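Learning to bake rye bread, one brick at a time

October 4, 2026

I finally did it. After a whole summer of gummy middles and crusts you could resole a boot with, I have a rye loaf that I would happily serve to other people, and I can't stop talking about it, so now it's your turn.

It started in July when my neighbor Eugénie Vidal handed me a jar of starter over the fence and said to feed it rye flour and leave it alone. I did the first part. I was terrible at the second! I stirred it, I moved it from shelf to shelf, I opened the lid every hour to smell it (apples, then nail polish, then apples again). The first loaf came out of the oven the height of a paperback.

The thing I had to unlearn was kneading. I grew up on white bread, my dad's recipe, and he'd lean into that dough like it owed him money. Rye doesn't care. There's hardly any stretch in it, so you mix it with a wet spoon until there are no dry bits and then you scrape it into the pan. It looks like mortar. The first time I got it right I was sure I'd got it wrong.
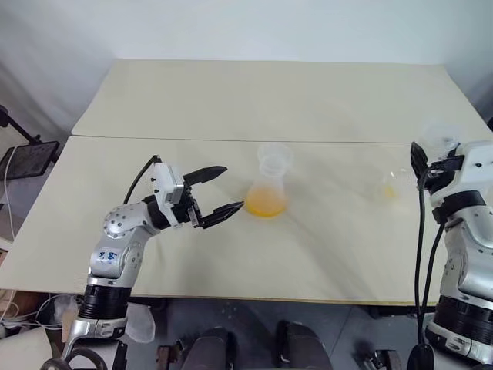 My other big mistake was cutting it too early. I know, I know, everyone says to wait, but a warm loaf on the counter at four in the afternoon is a hard thing to walk past. With rye you really do want to leave it until the next day, wrapped in a towel. The crumb sets, the sour taste calms down, and the knife comes out clean. Loaf number five was the first one I left overnight and I did a little dance at breakfast.

For anyone who wants to try it, my current version goes like this. The night before, I mix 100 grams of starter with 205 grams of rye flour and the same weight of warm water, and cover it. In the morning that gets more flour, more water, a big spoon of salt and a spoon of molasses, until it's like thick oatmeal. Into a greased pan, smooth the top with wet fingers, dust it with flour, and wait until the flour cracks like a dry riverbed. That cracking is my favorite part – it's the dough telling you it's ready. Then a hot oven for the first stretch and a lower one until it's done.

I mentioned all this to Jhonatan Muñoz at work and he brought in caraway seeds from his own kitchen, toasted and half crushed. Wow. I'd been buying the ground stuff for years and it tastes like dust next to these. Jessie Purves thinks caraway ruins a good loaf and we've agreed to keep arguing about it over lunch.

Next up I want to try soaking some of yesterday's bread and mixing it back into the new dough, which is apparently an old way of doing it and makes the loaf darker and sweeter. I've got the heel of number nine sitting in a bowl of water right now. If you have a way of doing this that doesn't end in soup, please leave me a comment!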